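Nekard fault set, README

Hi, and thanks for downloading this thing! Nekard is a small pile of simulated runs where something went wrong with our two-armed robot, and I keep it because the good runs taught me almost nothing. If you want clean demos, grab the Tessier set instead. Everything in here is broken on purpose or (more often) by accident.

Last updated August 21, 2022.

What's the fault?

Mostly one fault, really. The controller sometimes reports "grasp closed" when the fingers haven't closed on anything. The planner believes it and carries on to the next step, so you get an arm moving along very confidently with nothing in its hand. We first hit this in Bunville in March and I blamed the scene files for weeks. Sorry, scene files.
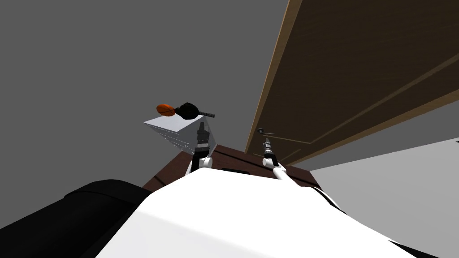 The head view is the one I'd start with, but don't trust it for contact. It's great for telling which arm is where, and pretty bad for anything touching anything. The orange thing and the black pot sit right up against each other on top of the white box, and from up there I can't tell you how much room a finger has on either side. I spent a whole evening adding a clearance check based on that view and then threw it out. The stream also lags the joint log by up to 80 ms, so line them up before you compare.

Folders

runs/ has the joint logs and the video
flags/ has what the controller claimed, one line per step
notes/ is me grumbling, plain text, read it or don't

There are 4 flag values. You'll care about 2 of them, CLOSED and CLOSED_UNSURE. The other ones are for startup and e-stop, and I left them in so the line counts match the joint logs.
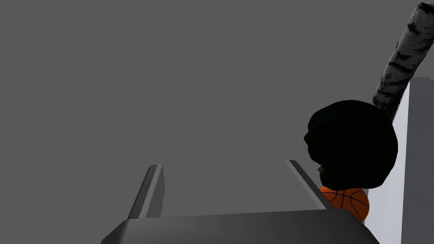

Wrist views are where I do my labeling. I go by the gap between the fingers and ignore the flag completely until I'm finished. With the fingers standing wide apart and just gray background between them, I write "empty", even if there's a basketball sitting right past the right finger looking very grabbable! Near doesn't count. Some of the dark shapes are hard to name in this view (same with that big black lump over the ball), so I leave the object field blank when I'm not sure, and please do the same if you send fixes.

Known problems

The Natville runs use an older gripper model and the finger widths are off. Don't mix them with the rest.
A few notes files have the wrong run name at the top. Go by the file name.
The fault isn't fixed. I have a patch that holds the arm until the finger width agrees with the flag, but it also stops the arm on thin objects, so it's off by default.

Please don't use the flags as ground truth, and please don't put this controller on real hardware with people near it.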